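June 14, 2025

Too wired to sleep, so I'm writing this at the kitchen table with cold tea. The cloth result held up! I keep opening the laptop to look at the plot again, as if it might have changed its mind.

Background, for when I reread this in five years and have forgotten everything. Back in April Kasun had the idea that we were recording far too much of the wrong thing. We had more than 2000 demonstrations of picking up fabric with the hand-held gripper, and the policy trained on them was still hopeless with anything thin. It would close on the cloth, lift, and let it slide straight out. His guess was that nearly all our demos were clean first-try grasps, so the model had never seen what a person does when the fabric starts to go. You squeeze, you tilt, you go back down for a second bite. None of that was in there.

So we threw out the big set (well, parked it on the Prorkel drive, Mizanur would never let me throw anything out) and recorded a small one, 598 demos, where whoever holds the gripper has to start from a bad grasp on purpose. A corner, a fold, barely a pinch. Then you recover however feels natural. It's weirdly fun. It's also murder on the wrist, and I've started switching hands when Karthik isn't looking, which he says will mess up his hand-side labels. Sorry, Karthik.

The slippery pink piece is my favorite. The cotton ones forgive you and the pink one doesn't, and I can feel through the handle when it's about to leave. I really think that feeling shows up in the motion, a little hitch before the squeeze, and that's the thing we want the model to pick up.

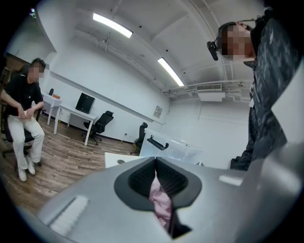
Pink cloth in the jaws, hanging down through the slot.

Anyway, the numbers. Kamrul ran the old policy and the new one on the Amarasinghe arm, same fabrics, same starting heaps, shuffled so he didn't know which was which until the end. The old one kept hold of the thin cloth 2 times out of 17. I don't want to write the new one down as if it's settled, but it was 14 out of 17, and of the three it lost, one was a cable snag that Kamrul insists on counting. Fair enough. I'd have argued, he's right.

What I love is how it looks when it works. The arm starts to lose the cloth, stops, dips, and takes another bite a bit higher up. I laughed out loud the first time. Obaidul came over from the Stustine bench to see what the noise was and stayed for an hour asking good, annoying questions. The main one: is it the recoveries, or is it just that the new demos are slower? I don't know yet! The recovery demos are longer, so there's more time in contact, and that alone could help. We need a third set, slow and clean with no bad grasps, same count. Kasun groaned but he's already drawn up the sheet.

Also to do: ask about the Flelodby fabric samples, charge both battery packs, find my other wrist brace. And try the policy on a towel, just for me, before anybody makes a plan about it.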